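The Piano on Pulberg Street

A short story by Mihret Adugna
Filed under: Fiction, Family

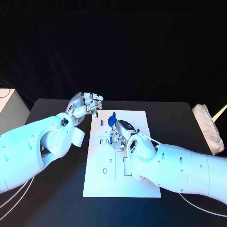
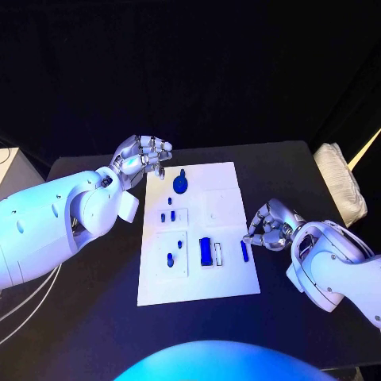
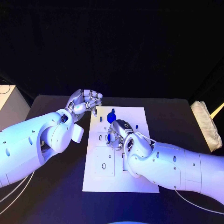 4 min read

My aunt left me her piano and did not leave me any way of getting it down the stairs.

I should say I don't play. I took lessons for one winter when I was nine, from Aunt Tzavaras herself (we all called her by her last name, even my mother, who was her sister-in-law and slightly scared of her), and what I learned was the left hand of a waltz. Only the left hand. She said we'd get to the right one in spring, and then in spring I discovered soccer and that was the end of my career.

So when the lawyer called and said "the upright, and the bench, and contents of the bench," I laughed out loud in the break room. Then I went and cried in my car for a while, and then I called movers.

The first company wanted to know how many steps. I said I'd have to go look. It was July and the stairwell smelled the way it always had, floor wax and somebody's onions, and I climbed up to the third floor counting under my breath like a kid. Three flights, 23 steps each, with a turn on every landing so tight that I had to hold my purse in front of me. I called them back from her kitchen. The man was quiet for a bit and then he said, "How'd they get it up there?"

Great question! I had no idea. I asked my mother, who said it had always been there. I asked the woman across the hall, who had lived there longer than the wallpaper, and she said, "Through the window, honey. They took the whole window out. Your uncle sold his car to pay for it."

I never met my uncle. He's two photographs and a coat to me. I stood there in the hallway holding a glass of her iced tea and tried to picture him, a skinny guy out on Pulberg Street with his hat pushed back, yelling at a piano on a rope.

I went back in and opened the bench. Mostly it was what you'd think – sheet music gone soft at the corners, a tuning receipt for $444 that made me say a bad word, a roll of mints I didn't risk. Under all that was a school notebook with my name on it in her square handwriting. She'd kept one for every student, I guess. Mine was mostly blank. The first page said "good ear, wiggles." The second page said "waltz, L.H. fine." Then a line, and under it, "R.H. in spring," and she'd written out the whole right hand, every note, with the fingering in pencil.

She had put it in big print, too. For a nine-year-old.

I sat down. The bench was too low, it was set for her, and I left it that way. The left hand came back faster than I expected, a bit lumpy in the middle, and I let it go around a few times before I tried to add anything. The right hand was a disaster. I hit wrong notes you could have heard down at the bus stop. Somebody in the apartment below turned their TV up, and I didn't blame them one bit.

Around six the mover called again and said he'd talked to his brother-in-law and they could maybe do it by crane, but I'd need a permit for the street, and had I thought about just selling it to whoever rented the place next?

I told him I'd call him back. Then I asked the woman across the hall what the rent was.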